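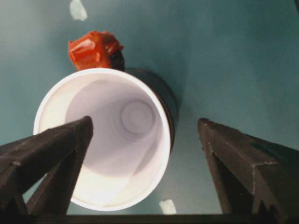

Page last updated: Friday, August 23, 2019

Planero Seed and Cutting Compost, 30 litre bag

If you have ever pricked out a tray of lettuces and found half the roots had stopped dead at a lump of bark, you will know why we started mixing our own. Planero is the compost we use on our own benches at Nuttall, and we have been selling it over the counter since 2000, at first in old feed sacks to anyone who asked nicely!

It is peat free, sieved twice, and made from composted bark fines, coir and a good helping of sharp sand (more sand than most, so do lift with your knees). There is enough feed in it to carry seedlings for roughly 42 days. After that they will want potting on into something richer, and our Kameo potting mix follows on from it very happily, although any decent multi-purpose will do the job.

We are often asked whether it suits cuttings as well as seed. It does, and pelargoniums and penstemons are where it really shines. Usa Thaweesak, who runs our propagation house, takes all her fuchsia cuttings in it straight from the bag, with no extra grit. For succulents she adds one part perlite to three of compost and waters from underneath. 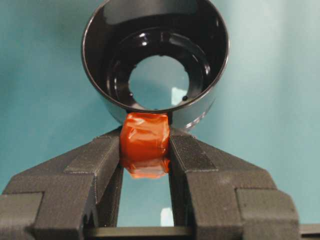 Very fine seed, such as begonia or lobelia, should be scattered on the surface and pressed in with something flat, then left uncovered. Bigger seed wants covering to its own depth and no more. Water the compost before you sow and let it drain for an hour, otherwise the first watering can will wash everything into one corner and you will spend May trying to work out which row was which.

Keep the bag folded over and out of the rain. An opened bag is at its best for one season, and what is left in October can go on the borders or into the bottom of a big tub.

Bag size: 30 litres
Product code: 177
Suitable for: seed, cuttings, plugs
Not suitable for: blueberries, camellias and other lime haters
Delivery: with the Janis van on our usual rounds, or collect from the yard

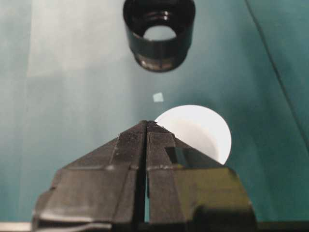 Dark matte charcoal, close up

Larger orders are welcome, but do ring first so that we can have the bags ready by the gate for you. Trays, labels and dibbers are on the sundries page.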